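Home | Shop | Repairs & Alterations | FAQ | Contact

We use cookies to keep your basket working. Accept | Manage settings

Caring for your Fluta clothes: frequently asked questions
Updated in April by Shiuli Munshi

Do I need to wash new clothes before wearing them?
We recommend it, especially for navy and other dark colours. Wash them on their own the first time.

What temperature should I use?
Go by the care label. If the label has come off, a cool wash is the safe choice for anything in our range.

How should I fold shorts so they don't crease?
Lay them on something flat and wide. A made bed is fine and saves clearing a table.

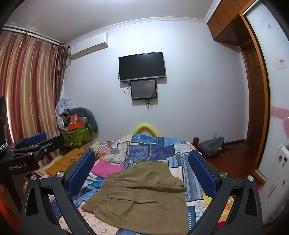
Elastic waistbands are the awkward part of folding. The gathers pull the cloth in at the top, so the legs never sit quite square. On the khaki-brown shorts on the patchwork bedspread, the creases run out from the waistband. Smooth these with your palm, working towards the hems, then put one leg over the other and fold in half. Leave the waistband slack — pulling it tight only makes the gathers bunch.

Can I iron over the elastic?
No. Iron the legs and pockets and stop short of the waistband.

My elastic has gone loose. Can you replace it?
Yes, on any Fluta shorts or trousers. Post them to us with your order number and a note of your waist size. Hashini Patwary does all the alterations and will email you before starting. Please wash the item first.

Is it better to fold or hang?
Fold shorts and knitwear. Hang shirts and anything with a pressed crease.

How long do I have to return something?
You have 59 days from delivery. Items must be unworn, with the tags on. Sale items can be exchanged but not refunded.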